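Jimeck: the complete first series, box set review

I missed Jimeck when it was first shown, so I came to the box set with no fond memories to protect. It is a family drama in 10 episodes, set in a small town called Ustden, where three sisters try to keep their late father's hotel open through one winter. The set has the whole first series on four discs, plus a booklet and a handful of extras.

The first two episodes are slow. There is a long funeral, a long reading of the will and a lot of people looking out of windows. By the third it settles down, mostly thanks to Danica Ionescu as Holst, the middle sister, who has been running the accounts and hiding how bad they are. She plays it very quietly. In episode 6 she has to tell the staff they will not be paid before the end of January, and she does the whole speech with her coat still on. It is the best scene in the series.

The other two sisters are less well served. The eldest gets a romance with a surveyor that goes nowhere, and the youngest spends most of the middle episodes on the phone. The writing picks up whenever all three are in the same room, so it is a pity that this happens so rarely before the final stretch.
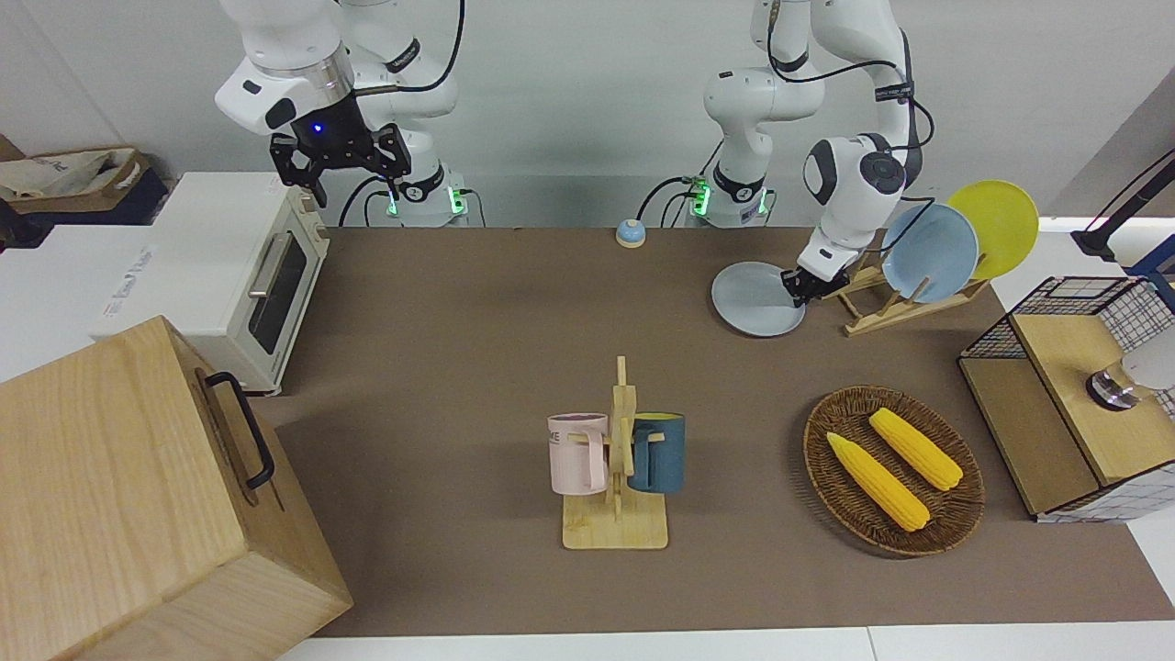
Most of the good arguments happen in the hotel kitchen, and the set designers clearly enjoyed themselves there. It is cramped and brown, with steam on the windows and pans hanging too low. Nothing in it looks bought for television. I like a drama that lets people do small jobs while they talk, and a wooden dish rack with a pale blue plate lying beside it would fit straight into any of these episodes. Holst dries the same cup for nearly a whole scene in episode four, and you learn more about her marriage from that than from the dialogue.

Picture quality is decent. The night scenes are grainy and a few of the snow shots have a greenish tint, but the interiors are sharp and the colours look natural. Sound is plain stereo. I had to turn it up for the quieter conversations and down again for the theme tune, which is far too loud. The subtitles are well timed, with one or two spelling mistakes.

Extras are thin. There is a half-hour feature on the music, a short interview with Ionescu and some deleted scenes with no explanation of where they belonged. The interview is worth watching - she talks about learning to do bookkeeping for the part. The booklet has a cast list and an essay that gives away the ending, so leave it until last.

My one complaint about the packaging is that the discs overlap on two spindles, and you have to lift out disc one to get at disc two. Mine came from Hurano on a Wednesday with the case slightly cracked, though the discs were fine.

Four stars for the series, three for the set. The second series is due on disc later in the year and I will be buying it.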